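Right, a few people asked how the new job's going since everything changed at work, so have a thread. Tea first. OK.

For anyone who missed it, I was on the folding tables at Fostholm. Towels, cloths, tabards, napkins, all day, standing up. Then in October they told us Vorkivance were bringing in folding arms and there'd be "new roles". You can imagine how the canteen took that!

14 of us on the tables back then. 3 have gone over to deliveries, Myfanwy Rees took the money and is doing her garden (jealous), and the rest of us got asked if we fancied teaching. I said teaching who? Teaching the arms, love.

So now I pick up cloths with a pair of grippers in my hands, over and over, and the recordings go off to be learned from. 400 goes was my target last week and I got there by Friday dinner time. Very smug about it.

It's harder than it looks!! Your fingers know a thousand things about a cloth and a gripper knows none of them. First day I couldn't get hold of a corner to save my life. Hajnalka Csonka got it straight away, she's done cake icing for years and has wrists like a surgeon.

What's better: my back. I sit down when I want to. The laundry heat is somebody else's problem. And people ask me things now, like how would you grab that, why did you go in from the side. 22 years on towels and not one manager ever asked me that before.

What's worse: the chat. On the tables you could natter all shift because your hands did the work on their own. Now I've got to concentrate, and I go home with my head tired instead of my feet. Not sure yet which I prefer.

And yes, the money. Same hourly rate, which Beca Kneath from the union is on at them about, because if we're training the thing then that's skilled work and should be paid like it. Meeting's on 12/08/2026. I'll be there with my list.

Blue cloth time, two from the work floor:
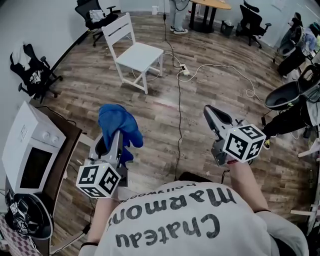
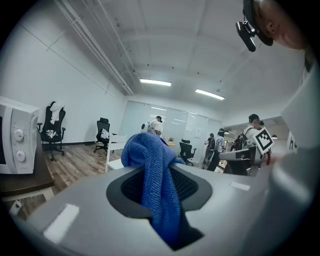 Blue cloth and grippers, both pics. My whole working life at the minute 💙

Will do another thread after the meeting. If anyone from the Gethin site is reading, what are they paying you lot?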